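Sillmont Regional Sales Skills Program
Progress Report to the Sivakumar Fund
Monday, June 13, 2022

Prepared by Parveen Samarakoon, Program Manager
Reviewed by Obaidul Matubbar, Director of Business Services

Purpose of this report

This report covers the second period of the grant awarded to Sillmont for the training of sales staff in small and mid-sized firms in the Zoltotbridge area. It describes the work completed under Schedule B of the grant agreement, explains one change to the delivery plan, and sets out what remains to be done before the final report. Financial statements are submitted separately under the usual arrangement.

Enrollment and attendance

The grant agreement set a target of 50 participating firms. That target was met during the second period, after a slow opening in which several owners were unwilling to release staff on working days. Moving the core sessions to early mornings made the greatest difference. Firms that had declined twice were approached again with the new schedule, and most of them accepted.

To date, 572 individual session places have been taken up. Attendance was strongest in the account management unit and weakest in the unit on written proposals. Chaminda Roy, who leads delivery, has reviewed the feedback forms from the proposals unit and found that the material was considered too general. Participants from wholesale firms asked for work on quotations and reorder terms, while those from service firms wanted help with longer documents. The unit has been divided accordingly, and the first sessions in the new form have been held.

Course content

The program consists of 3 units: first meetings and needs assessment, proposals and pricing, and account management after the sale. Each unit is taught in person and followed by a coaching call with the participant and his or her direct manager.

The coaching call was originally optional. Early results showed that participants whose managers took part were far more likely to use the call planning sheet in their regular work. Participants whose managers did not take part often returned to their former habits, which in many cases meant opening with a price list. The call is now a condition of enrollment. Two firms withdrew when this was announced, and both places were filled from the waiting list.

The pricing session has been rewritten. The earlier version spent most of its time on margin calculations, and trainers reported that experienced salespeople lost interest in it. The new version begins with a discount request from a long-standing customer and asks participants to prepare a reply before any figures are introduced. Tanner Paquette wrote the new cases after visits to participating firms. Firm names and terms have been removed from all case material.

Change to the delivery plan

The agreement provided for an online customer records exercise using the Kakia practice system. Sillmont informed the Fund in its last report that access to this system had been delayed. Access was granted during the present period, but the exercise took longer to set up than planned, as the sample records did not match the types of customers our participants serve. A distributor of cleaning supplies has little use for records built around one-time buyers.

The records have been replaced with a set prepared by our own staff. The exercise is now in use in the account management unit. Participants enter notes after a practice call, set a follow-up date and hand the account to a colleague, who must continue the conversation from the notes alone. Trainers regard this as the most demanding part of the course, and it has brought to light a weakness shared by many firms - customer knowledge is held by one person and is seldom written down.

No additional funds are requested for this change. The staff time was met from the amount set aside for curriculum development.

Results reported by employers

Employers were asked to complete a short survey once their staff had finished at least one unit. Replies have been received from most of the firms that have reached that stage. Owners most often reported better preparation before customer visits and more regular follow-up. Fewer reported a change in sales, and Sillmont does not wish to claim one at this point. Many of the firms have long sales cycles, and a fair measure will require a longer period of observation.
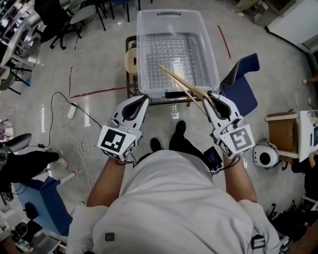
Several owners also asked that some training be offered to staff who deal with customers but do not hold sales positions, such as counter staff and dispatchers. The present agreement does not cover these employees. Sillmont would welcome a discussion with the Fund on whether they might be included in any later phase.

Staffing

Parveen Dissanayake joined the program as employer liaison and now holds responsibility for recruitment, scheduling and the employer survey. The position had been vacant for part of the first period, and firms had complained of slow replies to scheduling questions. Those complaints have stopped. There were no other changes in personnel.

Matters requiring attention

The division of the proposals unit has increased the number of sessions to be taught, and trainer availability during the summer is limited. Sillmont is in talks with a qualified trainer who could take the service firm sessions on a contract basis. Should these talks fail, the sessions will be moved to the fall, which would still fall within the grant term.

The employer survey also needs revision. Its question on sales results was read in different ways by different firms, some giving figures for the whole business and others for a single salesperson. A corrected form has been drafted and will be sent to the Fund for comment before it is used.

Next steps

The remaining coaching calls for the current group will be completed in July. Enrollment for the next group will open in the same month, with priority given to firms on the waiting list. Sillmont requests the release of the third payment in accordance with Section 6 of the agreement. Questions on this report may be directed to Parveen Samarakoon at the Zoltotbridge office.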